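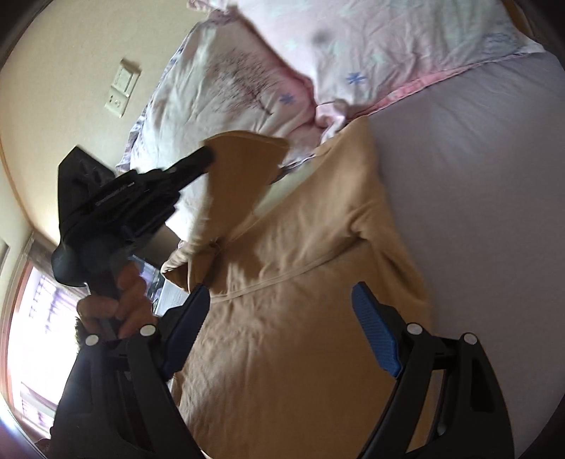 Huttunen extends clothing repair service to all Cestesine stores

Clothing retailer Huttunen will offer its mending and alteration service in all 44 of its Cestesine stores from December, following a trial in five branches. Customers will be able to bring in any washable garment for repair, whichever shop it came from.

The service covers split seams, missing buttons, worn cuffs, broken zips and small holes in knitwear. Hems and sleeves can also be shortened. Prices are set by the type of job and will be displayed at the till. Repairs to Huttunen's own clothes are free for the first two years after purchase, on production of a receipt or an account record.

During the trial, staff took in 2288 garments. Trousers were the most common item, followed by long-sleeved tops and coats. Most jobs were ready within a week. Zips took longer, as the right length and colour often had to be ordered.

"We expected people to bring in their expensive things, and some did," said Marjatta Juntunen, head of customer services at Huttunen. "But a lot of what came over the counter was everyday clothing that had gone at the elbow or the pocket. People liked wearing it and wanted it back."

Work will be carried out at a new workshop run by Stutetti, the tailoring firm that handled repairs during the trial. Garments will be collected from stores each morning and returned by van once finished. Customers will receive a text message when their item is ready, and it will be kept for them for 60 days.

Stutetti is taking on more sewing staff for the contract, including trainees who will learn hand darning and machine repair alongside experienced menders. Applications are open now through the firm's own office.

"Darning is slow to learn and there are not many places left that teach it," said Nelli Laitinen, workshop manager at Stutetti. "A trainee starts on socks and plain jersey. Fine wool comes much later - we would not give anyone a good cardigan in their first month."

Garments should be washed and dried before they are handed in. Staff will mark the damage with a tag, agree a price and give the customer a numbered slip. Leather, fur, wetsuits and wedding dresses are not accepted. Where a repair is not possible, the garment will be returned unaltered and no charge made.

Each store will also stock a small range of mending supplies from Dummont, including darning wool, iron-on patches and spare buttons. The first 2000 customers to use the service after the launch will be given a card of Dummont thread in a colour of their choice.

Opening hours for the repair counters will match those of each store, with the last garments accepted half an hour before closing.

Notes to editors

Huttunen sells clothing and household textiles. Stutetti provides tailoring, alterations and repairs to shops and hotels.

Interviews with Marjatta Juntunen and Nelli Laitinen can be arranged through the Huttunen press office.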